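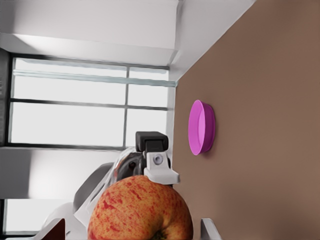 3.2 What people say an apple tastes of

We asked 51 regular shoppers at the Ponbridge covered market to eat a slice of apple and tell us, in their own words, what it was like. Each person tried 5 varieties, with a sip of water in between. This gave us 255 answers, of which a dispiriting share consisted of the single word "nice".

Areti Spanos sorted the remainder by hand. Words for texture came up far more often than words for flavour, and "crisp" was used of fruit that no fair-minded person could call crisp. Pearce (whose own panel was trained, paid and presumably better behaved) found the same leaning towards texture, though his tasters at least knew the word "tannic". Ours offered "like the inside of a cupboard", which we coded as musty after some debate.

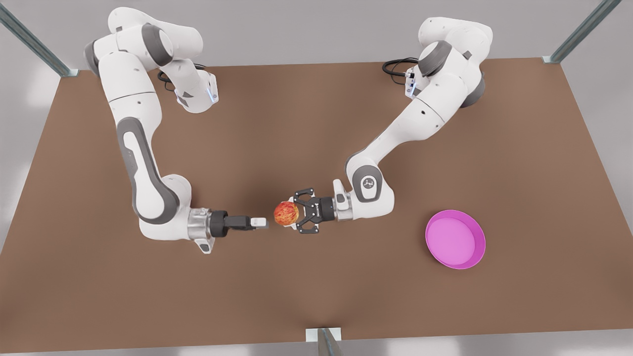 Skin colour had a hold on people that the flesh did not. When the slices were peeled, the Cokley red lost its lead over the others and was twice described as a pear. With the skin back on, it was "sweet" again, as Figure 2 shows.

Figure 2. Use of the word "sweet" by variety, peeled and unpeeled.

We do not claim much for these numbers. The session ran on a Tuesday morning, next to a cheese stall, and one respondent would discuss only the price. The larger Gorovby survey, with 460 respondents and no cheese, reports a weaker effect of colour, and we return to it in Section 4.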